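4. Equipment plan and budget

Our project in Lilotville compares two ways to prepare a two-arm robot for kitchen tasks. The first way is to buy the arms early and teach them in the laboratory. The second way, which we have chosen, is to work in simulation for one semester and to buy only after this. The budget given to our group is 2,000 euros, so each purchase must be explained in this report.

The test room is built in the simulator Kaleo. It has a stone counter, a door and a wooden floor, and on the counter we put small objects of different shapes. We keep this room the same for all tests.
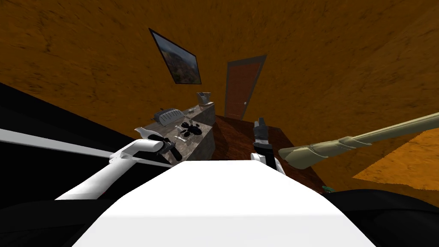 Figure 3. Simulated test room with the two arms and the counter.

From the tests we made a list of what the grippers must be able to do. Narrow objects near the front of the counter are the most important for us, and they decide the finger type. We asked for two offers. The Trerkik gripper costs 560 euros for one piece, and the Sima gripper costs 410 euros, but its spare fingers are sold separately for 56 euros per set. Tincuța Moldovan compared the delivery conditions and found that Sima needs 41 days. This is acceptable if we order before the end of August.

The arms will not be bought. The department can lend us 2 arms for the second semester, and we pay only for the mounting parts.
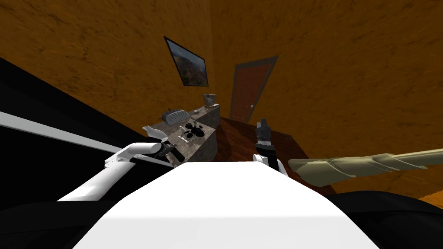 4.1 Items to be purchased

Grippers (Sima), 2 pieces: 820 euros
Spare fingers, 2 sets: 112 euros
Mounting parts and cables: 340 euros
Counter and objects for the real test room: 290 euros
Total: 1,562 euros

The remaining 438 euros are kept as a reserve for repair. We did not include a computer in the plan, as the one in the laboratory is sufficient for Kaleo. The price of the mounting parts is our own estimate and must be confirmed by the workshop before the order is signed.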